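The last shop in Voswood with a counter

The grocer's on the green at Voswood has been sold three times since the war and has kept the same counter throughout. Its present owner took it on in July, eleven years ago, having spent most of her working life in the accounts office at a builders' merchant in Rudton. She agreed to talk on condition that her name was left out, as everyone who needs it already has it.

We met at half past two, when the shop shuts for an hour. She had a pot of tea on the go and a delivery note from Dervishi, the wholesaler in Rukbridge, which she went on checking while she spoke.

"I didn't know anything about food," she said. "I knew about invoices. The first month I ordered bread by looking at what the last people had ordered, and they'd been ordering too much for years. I was feeding it to my sister's hens."

The village has 445 people on the electoral roll, and the shop depends on perhaps half of those households. The rest drive to the supermarket outside Rukbridge, and she doesn't hold it against them. She goes there herself for cat litter, which she says she can't buy in at the price they sell it.

What she sells has changed a good deal. Tinned fruit has almost gone. Tobacco is down to one shelf. Cheese has grown from a corner of the fridge to the whole of it, and she now buys from a dairy on the Rudton road that will bring small amounts twice a week. Loose vegetables are her best line, and they are also the one that takes the most work.

"You have to go through them every morning," she said. "A soft onion at the bottom will have the whole sack by the weekend. I do potatoes first, then onions, then whatever's green. If it's going over I put it in a box by the door at 20 pence, and if it's still there at closing it comes home with me. I eat a lot of soup."

She weighs everything on the counter and works out the total on paper before putting it through the till. The till can do it by itself, but the paper shows the customer how the sum was reached, and there are fewer arguments.

Carrier bags were a sore point for a while. When she stopped giving them out free, a few regulars took their custom elsewhere for a fortnight and then came back. She keeps thin ones for fish and anything muddy, and asks people to bring their own for the rest. Many now arrive with bags that have been round several times, tied and untied until the handles give way. 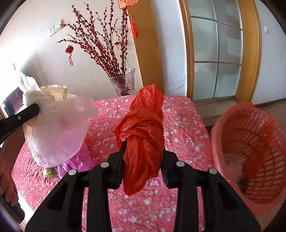

One customer, waiting outside for the shop to open again, said the bags had never bothered her and it was the opening hours that people ought to be complaining about. She finishes work in Rukbridge at half past five, and by the time the bus gets in the shutter is down. She would like one late evening and had said so more than once.

The owner has heard this before. She tried staying open until seven through one winter and kept a note of what she took. After the heating and lights were paid for, the extra hours cleared £327 between October and the end of February.

"That's me stood here every night for that," she said. "I'd do it if I had somebody to share it with. I haven't. So what I do is, people ring before five and I leave a box in the porch, and they pay me when they see me."

The porch boxes run on trust and so far she has lost very little by it. One box of eggs was taken by a fox, or something that left the same sort of mess. She replaced the eggs and bought a crate with a lid.

Her largest worry is the cold room. The compressor dates from two owners back and the engineer has told her it won't see many more summers. The quote for a new one came to £2,882, fitted, and she has been putting money by since the spring. She has looked at a loan and doesn't want one. A second-hand unit came up at a butcher's in Rudton that was closing, but it was too tall for the doorway.

Asked whether she would sell, she said she'd had two offers, both from people who wanted to turn the building into a house. The shop has a flat above it and a yard at the back, and she knows what it would fetch.

"I might be glad of it one day," she said. "I'm sixty-three. But I've just had the front painted."

At twenty-five past three she rinsed the cups and went to bring the vegetable racks back out. The leeks had come in short again and she wanted to ring Dervishi before their office got busy. The customer from outside followed her in, bought half a dozen eggs and a small brown loaf, and asked again about the late evening.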